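Workshop tips: keeping a cloth-handling gripper in order

Fabric sheds. A gripper that spends its day on fleece and towelling collects lint at the fingertips first, then in the slides behind them. The routine below is the one we use on the Ullwood bench arm.

Before starting
Park the arm, switch off at the controller and release the air. Wait for the gauge to drop to zero.

Cleaning the fingers
Wipe each finger face with a dry lint-free cloth, then with one barely damp with isopropyl alcohol. Do not spray the fingers directly. Pick fibres out of the slides with a soft brush, working outwards. Grease the slides every 300 hours, two small dabs per side, and wipe off what squeezes out.

Checking the closing gap
Close the fingers on a strip of thin card. It should drag evenly along the whole width. If it is loose at one end, slacken the four finger screws, square the fingers against a steel rule and tighten diagonally.

Setting the grip
Start low and raise the force one step at a time. Test on a hemmed piece, as the overlocked edge is thicker than the rest and holds the fingers apart. 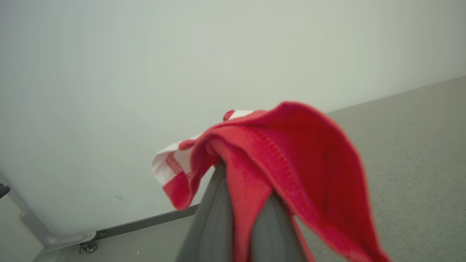

Red cloth with overlocked edge, gathered over the fingertips.

If a single layer slips but a fold holds, clean the pads again before adding force. Malcolm Lambert keeps spare pads in the drawer marked Pavis. Write the new setting on the card by the controller, with the cycle count (last entry: 484).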